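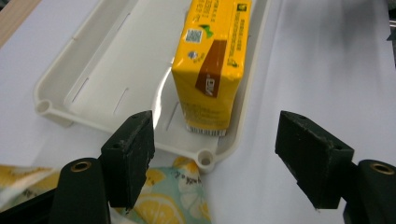
Home | Diary | Recipes | Garden | About me

November
Posted by the Drelurness diarist

Up at a silly hour again and decided today was the day for the kitchen table, which has been collecting stuff since we got back. I gave myself 60 minutes and a pot of coffee. Reader, I used both and then some.

The yellow drink carton got its own spot in the shallow off-white tray while I sorted the rest, and I've grown kind of fond of it standing there all bright and upright. It has a brown band running across it on the diagonal and a little green leaf, and there's so much tiny print on the side that I'd need my other glasses (wherever they are). I keep saving nice packaging! I have a whole shelf of it in the hall and I'm running out of shelf.

The tray is a mystery. It has thin slots in the bottom and a hollow post at each of two corners, like something is supposed to screw into it. I'm pretty sure it came in one of the Jerkar boxes from the move, but I went through all the papers and couldn't find a word about it. For now it's my sorting tray. If it belongs to something important I guess I'll find out when that something falls over.

Under the pile I found 15 rubber bands, the spare mailbox key, and a grocery receipt from Abu Hammour with 893 on it in my handwriting and no clue what I meant. A locker? A bus? It's going in the "ask later" envelope, which is getting fat.

Got the mail done too, nearly 400 pages of old bills into the shredder, and it overheated twice so I ate toast and waited. I love toast on a cleaning day. Then I wiped down the white tabletop and moved the fruit bowl back and forth about six times before leaving it where it started.

Still to do: the drawer under the microwave, the hall shelf, and the bag I've been calling "Prostcombe" because that's where I last unpacked it. Not tonight though. My back hurts and there's soup.

Recent entries
The hall shelf, part one
Soup weather
Boxes, boxes, boxes
A weekend in Prostcombe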